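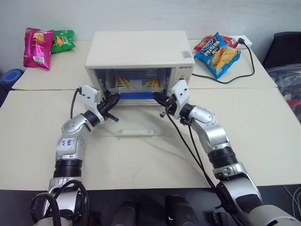 Character pages are the heart of the Keltutum fan wiki, and I love seeing new ones, so let's get your first one set up! You'll be typing into the Wondholm editor, which looks scary for maybe one evening. Keep the wording plain. If I were writing up a little cream-white toaster oven with its door down and yellow sticks in a clear tray, I'd say exactly that and leave "fries" out until an episode gave me the word. Do the same with your character.

Home | Characters | Episodes | Editing Help

4. Setting up a character page

1. Search the name first (try nicknames too).
2. Click New Page and pick the Cartoon Character template.
3. Fill in the info box: name, species, voice, first episode. Leave a line blank if you don't know it.
4. Write your opening in 600 characters or fewer. Who are they, and where do they live?
5. Add a Personality section. I always link at least one episode here, like the one where Ackah gets stuck on the Jendport ferry all night!
6. Hit Preview, then Save.

Note: Season one has 24 episodes and the whole show has 52, so use the overall number in your links (I mixed these up for months).

Caution: Renaming a page after saving breaks every link to it. Check your spelling before step 6.

Caution: Please put plot twists under the Spoilers heading.

Last updated 24 January 2022
4 comments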